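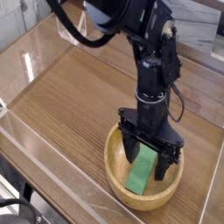
**Risteo Alska Bowl & Table Oil**

A penetrating oil-and-wax finish for wooden bowls, tabletops, cutting boards, and anything else in the house that has gone gray and is making you feel guilty about it. Comes in the pint can, the quart can, and a gallon size that most households will pass down to their heirs.

Alska is a blend of linseed oil and beeswax with a little carnauba added for hardness. It goes on with a rag. There is no brush to clean, no hardener to measure, and no color chart, as it only comes in the one color, which is "wood, but more so." If you were hoping for Driftwood Mist or Heritage Toffee, we wish you well and there is a whole aisle of it at the home center.

## What it's for

Salad bowls, bread bowls, the bowl that holds keys. Dining tables, desks, workbenches, butcher block, spoons, rolling pins, the handles of garden tools. Bare or previously oiled wood only. If the piece has varnish, lacquer, or polyurethane on it, the oil will sit on top like a guest who can't tell the party is over, and you'll be wiping it off again by supper.

To find out which you've got, put a drop of water on it and go do something else for ten minutes. If the drop is still standing up proudly when you come back, there's a film finish and it needs to be sanded away first. If it has soaked in and left a dark spot, go ahead. The dark spot will dry.

Not for floors. We get asked this every week. It will not hurt your floor, but you'll use a heroic amount and then you'll skid on it. Risteo makes a floor oil called Protance for exactly this purpose and it costs less per square foot.

## How to put it on

Sand to 180 grit for tables, 220 for bowls and spoons. People who own finer paper tend to want to use it, and we can't stop them, but past 320 the wood closes up and takes less oil.

Vacuum the dust. Wipe with a barely damp cloth and let it dry, then knock back the fuzz that comes up with the last grit you used.

Stir the can. The wax settles, and the bottom inch of an unstirred can is basically a candle.

Flood the surface with a rag and leave it for 15 minutes. Add more wherever it goes dull, which will be the end grain. It is always the end grain. Then wipe off everything you can. All of it. When you think you've finished wiping, get a clean rag and start over. Nearly every complaint we've had about a sticky table traces back to somebody who felt that a bit extra would be protective.
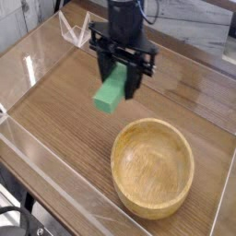 Let it sit overnight and do a second coat the same way, only thinner. Tables that see a lot of coffee should get a third. Buff with a dry cloth the next day if you like a soft sheen, or don't, if you like your evenings.

The finish is dry to the touch in 24 hours and fully cured in 30 days. You can use the table lightly after three days. Keep hot pans, wet glasses, and art projects off it for the full month. For bowls, please wait out the whole 30 days before food goes in. The oil smells a little nutty while it cures, and so will your coleslaw.

## Rags

Read this part even if you skipped the rest. Rags soaked in linseed oil heat up by themselves as they dry, and a wadded pile of them can catch fire in a trash can hours after you've gone to bed. Spread them flat outdoors, one layer, away from anything that burns, until they're stiff. Or put them in a metal can full of water with a lid on. We don't have a joke for this one.

## Specifications

| | |
|---|---|
| Item number, pint | 2059 |
| Item number, quart | 2684 |
| Item number, gallon | 3000 |
| Base | Linseed oil, beeswax, carnauba wax |
| Sheen | Low satin |
| Coats | Two; three for hard use |
| Recoat | Overnight |
| Full cure | 30 days |
| Apply between | 55°F and 85°F |
| Cleanup | Mineral spirits, then soap and water |
| Shelf life | Two years unopened, less once you start leaving the lid loose |
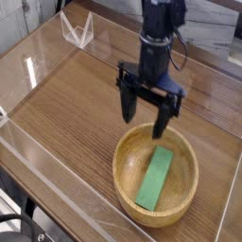

*Photo: Janevski*

## Coverage

A quart does a six-seat dining table, both coats, top and edges, with enough left for a few bowls. A pint does a desk. Open, thirsty woods such as oak and ash drink more than maple or beech, and old pine that has been scrubbed for decades drinks like it's been waiting for you personally.

Oil the underside too. One coat will do. A top sealed on one face takes on moisture unevenly and can cup, and then you own a very large shallow dish.

## Looking after it

Wash bowls by hand in warm water, quickly, and stand them on edge to dry. No soaking. No dishwasher, and we mean the good one as well. Once the inside of a bowl starts looking chalky, wipe in a teaspoon of oil and leave it to cure. Twice a year is plenty for a bowl in daily use. A table can go a year or more.

Water rings come out with a gray nylon pad and a little fresh oil, rubbed along the grain. Ink mostly doesn't come out. Turmeric is forever.

## Questions we get

**Is it food safe?** Once it has cured the full 30 days, yes. There are no metallic driers in it, so it takes its time.

**Nuts?** No nut oils in this one. The smell is just linseed.
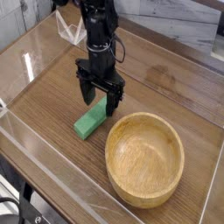
**Will it darken the wood?** Somewhat. Expect the color you see when you wipe the bare wood with water, then a shade warmer over the first year. Maple goes honey. Walnut goes more walnut. Test the underside if you're nervous.

**Can I put it over mineral oil?** If the mineral oil is old and dry to the touch, yes. If you oiled the board last Sunday, give it a few weeks.

**My can has a skin on it.** Cut around it, lift it out, and strain what's left through an old stocking. Still good. To keep it from happening again, drop clean marbles in the can until the oil is up near the rim.

**Do you sell marbles?** No.

## Changes to this page

Updated Nov 13, 2021. The half-pint was dropped in October and won't be back; it cost us more in tins than in oil. The gallon now ships with a plastic pour spout in place of the metal one, which leaked. Existing customers with the leaky spout can ask for a new one through the contact form. Include your order number, and tell us if you need the ring gasket as well.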